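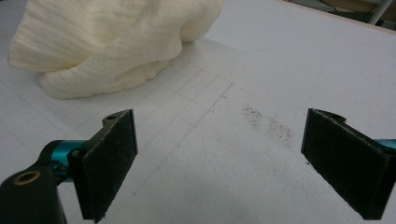
Hand-held gripper over the gridded table, with the cloth crumpled at the side.

How we record towel folding demonstrations with a hand-held gripper

In this tutorial I explain how our group at Urkow collects demonstrations of cloth folding, so that a policy can later be trained from them. The method is simple, but small mistakes at the table become big problems in training, and we made many of them before we wrote these steps.

1. Prepare the surface. We use a white table with a grid of thin gray lines. The grid is useful for checking the tracking of the gripper, because straight lines should stay straight after you correct the lens. Brush the table before each block of recordings. Dark specks are easy to confuse with corners of the cloth if your detector is weak.

2. Check the fingers. Open them fully and look at both pads. They should face each other and stand at the same height. If one pad is turned, loosen its screw, correct it and tighten again. A fuzzy pad holds thin cloth well, but it collects lint, so clean it with adhesive tape.

3. Choose the start state. For half of the demonstrations the towel starts crumpled, and for the other half it is already folded once. Write the start state in the log before you press record, not after.

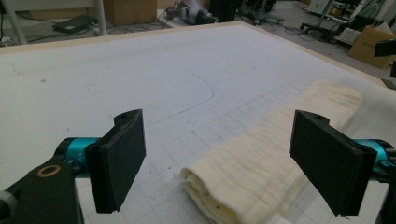

4. Make the fold slowly. Close the fingers on one layer, lift a little, and wait a moment before you move sideways. Periklis Kyriakidis tested different speeds for us and found that a short pause after the grasp helped more than a slower movement. Keep your free hand out of the view – the policy will not have one.

5. Record in sets of 24. After each set, save the files, let your arm rest, and put the towel in a new position. Our operators used to do much longer sets, and the last folds were always careless.

6. Review the same day. Play every recording at double speed. Delete those where the tracking jumps or where the towel leaves the view for more than a moment. From 3370 recordings, Carmela Tedesco removed the bad ones by hand, and the policy trained on the rest folded the towel correctly in 19 of 25 trials. Before the cleaning it was clearly worse, even with more data. 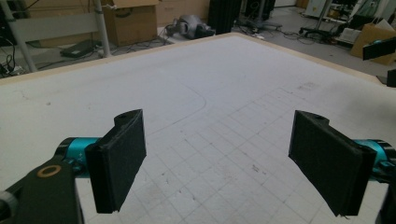 Do I need to record the table without any cloth?

A short recording at the start of each block is enough. We use it to check the camera calibration, and we leave it out of the training set.

Last updated April 18, 2023. Prasetyo Tambunan keeps the log template and can send it to you.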